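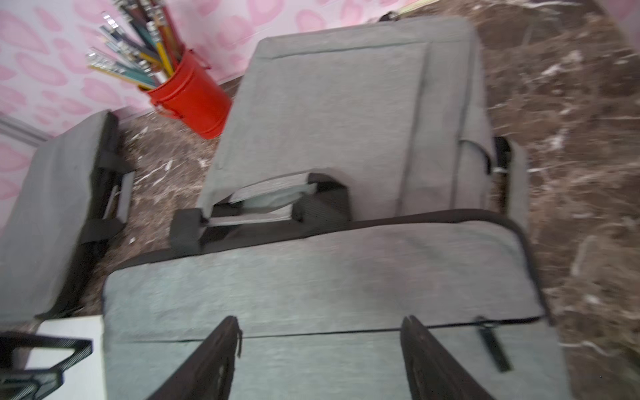
**Evacuation and street-side safety check, Loltex building, Vurnov**
2019-07-06
Checked by: Zübeyde Güneş

**Exits and alarms**

- [x] Front doors open fully from inside
- [x] Alarm heard on all 4 floors
- [ ] Rear stairwell clear. *Two pallets from Biltwood on the second landing. Moved to the loading bay while I waited, but the landing needs a floor marking.*
- [x] Exit signs lit
- [ ] Gas shutoff tagged. *Tag missing. Valve itself turns freely.*

**Street side**

- [x] Bollards in place along the front, 11 standing
- [ ] No long-term parking by the glass wall. *A camper with an expired permit was at the curb. Plate passed to city parking enforcement.*
- [x] Fire lane open
- [ ] Window film intact. *Peeling at the bottom of 7 panes, all on the Asante side. Report as one job.*

**People and notices**

- [x] Floor wardens named for each tenant
- [x] Front desk has the police non-emergency number
- [ ] Assembly point sign readable. *Faded. The map in the lobby still shows the old lot.*
- [ ] Unattended item steps posted in shared rooms. *Up in the lobby and break room only.*

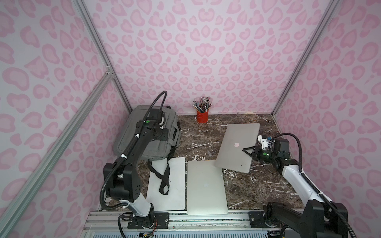

*Table with laptops and pencil cup, Loltex building.*

**To fix before the October drill**

1. Gas shutoff tag
2. Lobby map and assembly point sign
3. Stairwell floor marking
4. Window film, quote requested from Biltwood

Drill time not set. Asante has asked for a morning start. Copy of this sheet goes in the red binder at the front desk.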